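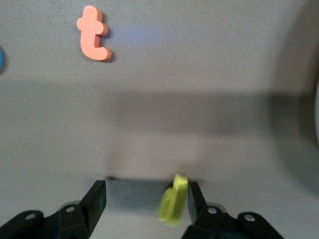

Fitting and setting the fingertip pads on the letter-sorting cell

Last revised 9 August 2026. Applies to both arms of the two-arm table cell. Replaces the January sheet, which covered the right arm only.

The cell picks foam alphabet letters off the table and puts them on plates. The letters are soft and light, and most faults that look like bad picking are faults in the fingertips: a pad that has worked loose, a pad fitted slightly twisted, or a closing force set for something harder than foam. This page covers changing the pads, squaring them, setting the grip, and checking the wrist camera afterwards. Allow an hour for each arm the first time.

When to do it

Change the pads on both fingers of a gripper together. Never pair a new pad with a worn one. The pads are due when any of these applies:

The Rindance counter for that arm shows more than 300 closings since the last re-tighten and a letter has been dropped in the same shift.
A letter turns in the grip as it is lifted.
One pad touches the letter well before the other and pushes it along the table.
The face of the pad has a shine to it, or a groove you can feel with a fingernail.

The last pair taken off the left arm had done 1,177 closings and was past use. The pair before that had done fewer and was worse, so go by the face of the pad and treat the counter as a prompt to look.

What you need

One pair of pads, Fura soft type. The hard type fits the same holes and will mark the foam.
Screwdriver to suit the finger screws, with a good tip.
Low-strength threadlock.
Small steel square.
Lint-free cloth and isopropyl alcohol.
Two or three spare letters, one of them with a narrow stem.
A tray for screws.

Making the arm safe

1. Finish or cancel the running job in Rindance. Do not pause it. A paused job will try to resume from the last point when the arm is enabled again.

2. Send both arms to the service position. If only one arm is being worked on, the other still has to go, as their reach overlaps in the middle of the table.

3. Open the gripper fully from the jog screen, then disable the arm. Leave the fingers open. Closing them with the drive off puts load on the linkage.

4. Press the stop button and hang the tag on it.

5. Clear the letters away from the area under the gripper. They hide dropped screws very well.

Removing the old pads

6. Look at the linkage before touching it. Check that the screws sit fully down in their recesses. A proud screw usually means the linkage has been flexing, and the plastic around the hole should be checked for cracks before anything new is fitted.

7. Support the finger from behind with your free hand and loosen the pad screw. If it does not move with moderate effort, stop and warm the head with a soldering iron for a few seconds to soften the old threadlock. Forcing it will round the head.

8. Take off one pad at a time. Put its screw in the tray on the matching side. The screws look the same, but a screw that has run in one hole tends to cross-thread in another.

9. Wipe the seat with alcohol and let it dry. Old threadlock left on the seat will tilt the new pad.

Fitting and squaring

10. Put one small drop of threadlock on the screw, fit the pad, and run the screw in until it just touches. The pad should still move under finger pressure.

11. Do the same on the other side.

12. Clear the stop, enable the arm at the lowest speed setting, and close the gripper from the jog screen until the pads are nearly touching. Disable it again.

13. Look through the gap from the front. The two faces should be parallel from top to bottom. Use the square against the table to check each face in turn and nudge the pad until it agrees.

14. Tighten both screws, a little on each side in turn. Check the gap again. If one pad has turned while tightening, undo it and start that side again. Do not bend it back.

15. Leave for 2 hours before running a job. The threadlock needs it even if the screw already feels tight.

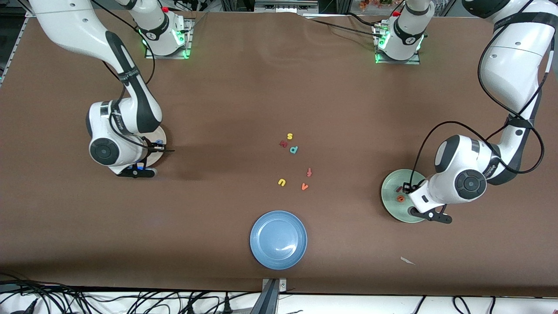 Setting the closing force

The force value is held per arm in the Rindance tool file and is not copied between arms. The right arm normally runs at 117. Start the left arm at the same figure and adjust from there. The numbers have no unit and do not mean the same thing on both grippers, so a different final value on the left is normal.

16. Load the service routine named Toledo. It closes on whatever is between the fingers, lifts a short way, waits, and lowers again. It does not travel sideways.

17. Lay a letter flat under the gripper and run the routine at low speed. Watch the edges of the foam. They should give slightly and come back when released. If a dent stays in the foam, lower the value in steps of two.

18. Repeat with the letter standing on its side. This is the harder case. A letter on edge offers the pads less face to hold, and it will tip if one pad arrives early.

19. Repeat with the narrow-stemmed letter, gripping across the stem. If it swings, raise the value one step at a time. If it still swings after three steps, the pads are not parallel. Go back to step 13.

20. Save the tool file and write the value on the card at the arm base. The file is overwritten when Rindance is updated. The card is not.

Checking the wrist camera

The camera sits close enough to the fingers that taking pads on and off can knock it. Even a slight turn moves the pick point.

21. Open the live view with the gripper fully open. Both fingertips should show at the bottom of the view, and the gap between them should be central from left to right. An off-centre gap means the camera has turned on its mount.

22. Place a letter on the table towards the top of the view and run the locate test in Pomen. Repeat it with the letter in the shadow of the gripper. Pale letters are found easily in both places. Dark red is the one that tends to fail in shadow, so use a dark red letter for the second test if you have one.

23. If the test fails only in shadow, raise the exposure one step. If it fails in both places, clean the lens and run the camera calibration again before changing any settings.

24. Run one short job on each arm at reduced speed, with a few letters on the table and a plate within reach of that arm. Check that the fingers clear the plate rim on the way down. New pads can sit slightly lower than worn ones. If they touch, raise the place height in the tool file and leave the pick height alone.

Faults after fitting

Letter sticks to one pad on release: the pad has alcohol or finger grease on it. Wipe and leave to dry. If it persists, open the gripper more slowly on release.

Gripper reports closed with a letter in place: the force value is too high for foam and the fingers have squeezed past the threshold. Lower the value, then check the letter for damage.

Clicking from the linkage near full open: a linkage screw has backed out. Disable the arm and check all of them, on both fingers.

Arm stops with a cable warning: the cable loop has been caught during the work. Free it and jog the wrist through its full turn by hand control before clearing the warning.

Reset the closing counter for the arm you have worked on. The two counters are on separate pages and it is easy to reset the wrong one.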